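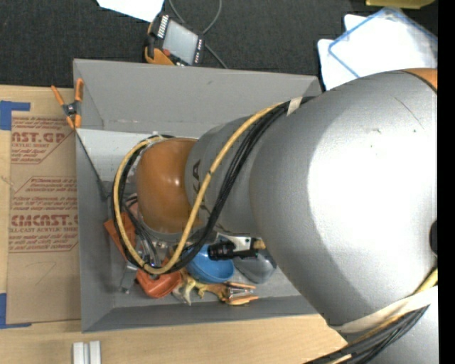
Oltton Open Workshop

The Oltton Open Workshop is a yearly robotics open day held by Kullent, a small automation company, at its building in Oltton. Visitors spend the day watching robot arms pick everyday objects out of bins, and they can talk with the people who built the systems while the arms are running. The event takes place on 29th October each year and is free to attend.

Background

Kullent began as a repair shop for used industrial arms and moved into bin picking when a local parts supplier asked for help sorting mixed returns. The first open day was a modest affair, with one working arm and a row of folding chairs, and 55 people came. Attendance later grew to 168, which was enough to fill the shop floor and push the coffee table out into the loading bay. Sign-up opens in June and the morning places go first.

Demonstrations

The main attraction is Prekeo, the company's bin-picking demonstration. A full-size industrial arm works over an open gray bin filled with a jumble of unrelated things: a bright blue bowl, spring clamps with orange tips, a small toy-like figure and other odds and ends. Mixed bins of this kind are a wonderfully hard problem. Objects lean on each other, hide each other and slide when touched, and a grip that suits a bowl may be useless on a clamp. Watching a big machine reach down among such ordinary little objects is a real pleasure, and many visitors stay for several runs.

Cables and hoses are left on the outside of the arm, looping around its orange wrist, so the path from the casing to the tool can be followed by eye. Between runs the staff answer questions about cable routing, which is a livelier topic than it sounds! A cable needs enough slack for the wrist to turn, but a loop that hangs too far can catch on the edge of a bin.

A second demonstration, Greco, is aimed at younger visitors. It uses 2 tabletop arms that pass foam blocks back and forth, and children may choose the order of the blocks. It runs in the front room, with low benches set up close to the safety screen.

Format

Each Prekeo session lasts 72 minutes, including a short safety talk and time for questions at the end. Visitors stand behind a marked line while an arm is powered. During breaks they may come closer and see the control pendant, the handheld unit used to move the arm by hand and to stop it.

The staff do not script the picks. Missed grabs are part of the session, and the operator talks through what the system was trying to do before starting the next attempt. Regular visitors often name this as their favorite part of the day, and a clean pick after several misses tends to get a loud cheer.

Access

The shop floor is level and can be reached from the rear parking lot. Ear protection is available at the door. Food is not allowed past the front room.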